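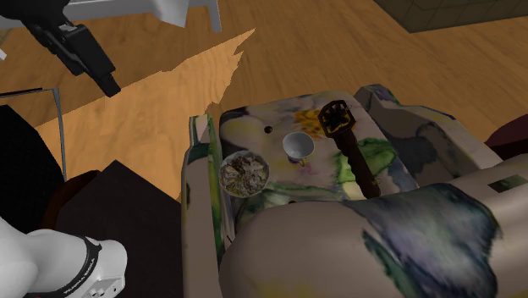
4. Setting up a polling station count record

This section assumes you have already installed Tirnano on the laptop you mean to use on the night, and that the laptop is charged. If you are reading it for the first time at ten o'clock with the ballot boxes coming through the door, skip to 4.3 and good luck.

4.1 Before polling day

1. Open Tirnano and choose New Contest. Give the contest the same name that appears on the ballot paper. "Council thing" will be accepted by the software and by no one else.

2. Enter the candidates in ballot paper order. The Sort button puts them in order of surname, then first name, and cannot be undone once the contest is locked.

3. Under Stations, enter the electorate for each one from the printed register. In the Wusamcombe sample file, Devow Road has 1544 electors and the Old School has 468. Delete both before adding your own.

4. Press Lock Contest. You will be asked twice whether you are sure.

Note: Postal votes are treated as a station of their own. Do not share them out among the others to make the turnout look healthier.

4.2 Adding observers

Each party agent may be given a view-only login. Go to People, then Add Observer, and pick the party from the list. Independents are at the bottom, where they tend to be put.

Caution: The Full Access box sits directly beneath the View Only box and looks very much like it. Check which one you have ticked before handing over the password.

4.3 On the night

1. Select the station and press Open Box.

2. Type in the number of papers issued, then the number found in the box. If the two differ, the line turns amber. Amber is not an accusation — it means count again.

3. Enter each candidate's total, followed by the rejected papers. Give a reason for every rejected paper. "Rude drawing" comes under Uncertain Intention, unless the drawing is confined to one candidate's box, in which case ask the returning officer.

4. Press Close Box. The totals go to the summary screen.

Note: If the top two candidates are level, say on 174 votes each, Tirnano will not choose between them. It shows the word TIE and waits. Lots are drawn by the returning officer, by hand, away from the keyboard.

4.4 If something goes wrong

Error 485 means that the contest was locked without any candidates. Unlock it using the code on your licence card and go back to 4.1, step 2.

If the summary screen freezes, do not close the lid. Press Save Local Copy and wait for the tone — it may take a minute or two, which will feel longer with four agents behind you.

For recounts, see section 5.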